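Contents | Previous chapter | Next chapter | Glossary | Index

Chapter 11
Keeping Food Without a Fridge

I grew up thinking the refrigerator was where food lived. You bought it, you put it in the cold box, you ate it or you threw it out. Then I spent a spring in Kotside, in a rented room over a bakery, with a fridge that quit in April and a landlord in no hurry to fix it. I ate a lot of crackers at first. After that I started asking the neighbors what they did, and their answers are more or less where this chapter comes from.

People were keeping food for a very long time before anybody plugged anything in. They dried it, salted it, smoked it, buried it, soaked it in vinegar, packed it in fat, and boiled it down with honey or sugar. Some of that sounds like hard work (it was!), but the ideas behind it are pretty simple, and you already know most of them from your own kitchen. Why does a bag of rice sit happily on the shelf for months when cooked rice goes bad in days? Why does jam last longer than fresh berries? Hold on to those two questions, we'll need them in a minute.

Spoilage is mostly the work of tiny living things: bacteria, yeasts and molds. They want water, something to eat, and a temperature they like. Take one of those away and they slow down or stop. Drying removes the water. Salt and sugar leave the water in place but tie it up, so the microbes can't get at it. Acid makes the whole neighborhood unpleasant for a lot of them. Heat kills many of them outright, and then you need a way to keep new ones from moving in.

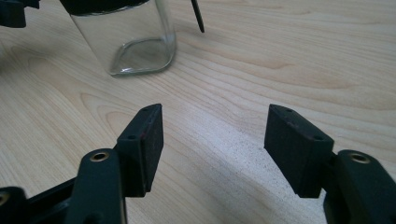 11.1 The jar on the table

I'm starting with the glass jar, even though it's a latecomer compared with the salt barrel and the smokehouse. Glass doesn't react with vinegar, it washes clean, and you can see what's going on inside it, so it's a great thing to learn with.

For our first activity you'll make a quick cabbage pickle and keep it in the refrigerator (yes, I know what the chapter is called). Taste a little after 2 hours and again after 48, and write down what changed: the crunch, the smell, the color of the liquid. Don't trust your memory on this. I did once, and my notes from Kotside just say "better now," which has been no help to me at all.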